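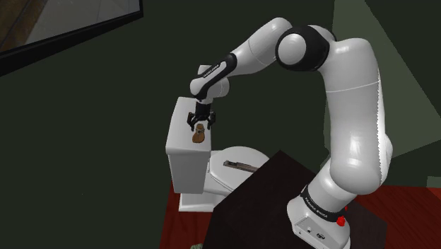 Issue 344, p. 2

On test: Galwood soft-close toilet seat

Galwood says this seat will close without a sound for 2,000 cycles. I'm wary of any number printed on a box, so I fitted one in the downstairs loo in August and left a tally sheet on the wall. Rizwan Chowdhury and his kids did most of the closing.

Fitting was fiddlier than the leaflet makes out. The plastic wing nuts are a poor shape for adult fingers, and the left one worked loose twice in the first week. I swapped both for stainless ones from the hardware shop and had no more trouble.

The hinge is decent. At 1,646 closes it still came down slowly, though by then the lid had picked up a small knock at the very end of its travel — not a slam, but you'd hear it at night. Galwood's helpline told me this was "settling". Maybe.

The quick-release button is the best part. Push, lift, clean under the hinges, click it back. The colour is another matter: sold as white, it looks faintly grey against an ordinary white pan.

Would I pay the extra over a plain seat? Only if you've got slammers at home. Fathima Pramanik tries the cheaper Ornbridge next issue.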